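Galería: orden en el armario de la limpieza

Por Shinji Kobori
24/12/2025

Antes de las fiestas tocaba revisar los envases que se habían ido acumulando desde marzo en el local de Prisby. Sacamos todo del armario, lo pasamos por la mesa verde y lo fuimos separando: lo que se usa a diario, lo que se puede rellenar y lo que va al contenedor amarillo. Los envases de 700 ml se quedan en la balda de abajo y los pequeños en la de arriba.
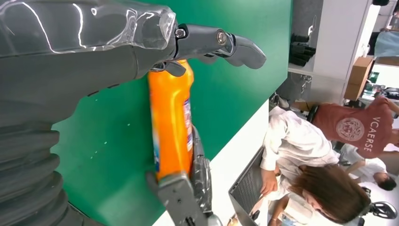

Botella de plástico naranja, con etiqueta en blanco, azul y rojo.

Los productos con etiqueta legible volvieron al armario el mismo día. A los que la tenían rota les pusimos una nueva, escrita con rotulador, con el nombre del producto y la fecha de apertura. Si no se sabe qué contiene un envase, no se rellena ni se mezcla con otro, se lleva al punto limpio.

Con los tapones hay que tener paciencia. Conviene tumbar cada botella unos minutos sobre la mesa y mirar si pierde por la rosca.

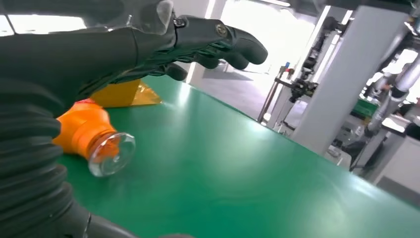 Las que pierden se vacían en otra del mismo producto y se enjuagan con agua fría. Las cajas de recambios Curnus van aparte, en el estante de la puerta, donde caben 15. La lista completa está colgada por dentro del armario.

Comentarios

Marisa: ¿El punto limpio abre por la tarde?

Tolo_221: Yo uso cinta de pintor para las etiquetas, se quita mejor.

Shinji Kobori: Marisa, abre hasta las seis.

Entradas recientes
Estanterías Dastisska: montaje
10 trapos que conviene guardar
Limpieza del fregadero en Þorgeirsson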